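### 4.2 Board Assembly Under Changing Light

We tested the policy on the Clundine board, a flat white task board with raised plates, slots, and drawn outlines for each part. All parts are blue. The board lies at an angle on a dark gray table in front of a black curtain, and the robot uses two arms with jointed, humanlike hands. The training set holds 2765 demonstrations collected at our Illport lab, all under white room light.

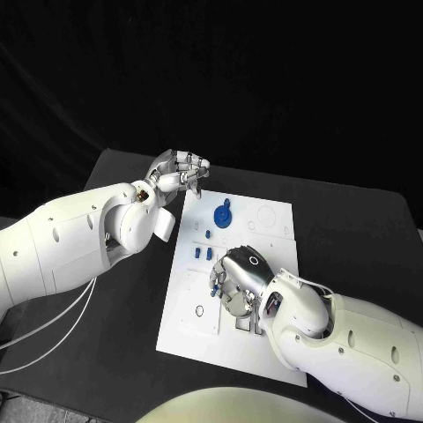 **Figure 6.** Two-arm setup with the task board. The right hand holds a small blue part over the board; the left hand is empty.

Each method was run for 100 trials under white light and 100 under colored light. The policy received no color correction and no extra training between the two conditions. A trial counted as a success only if the part was fully seated and the hand had let go of it. Parts that were dropped on the table were scored as failures and were not replaced during the trial. 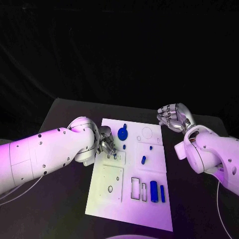

The Kisarov baseline picks a grasp from a segmented view of the part, so it depends on a clean color boundary. Pink and violet light shifts the white of the board much more than it shifts the blue of the parts, and the baseline often returned a mask that included some of the board. Our method uses the Sharifi encoder, which was trained with random tint and brightness changes. We kept its weights fixed in all runs.
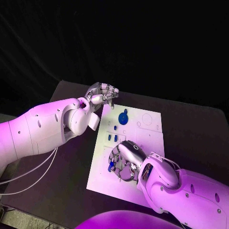

Most of the remaining errors came at the release step. Small parts can be hidden by the fingers in the head view, and the policy then has to rely on joint readings alone. We did not add wrist cameras in this study. Results for each part type are given in the next section.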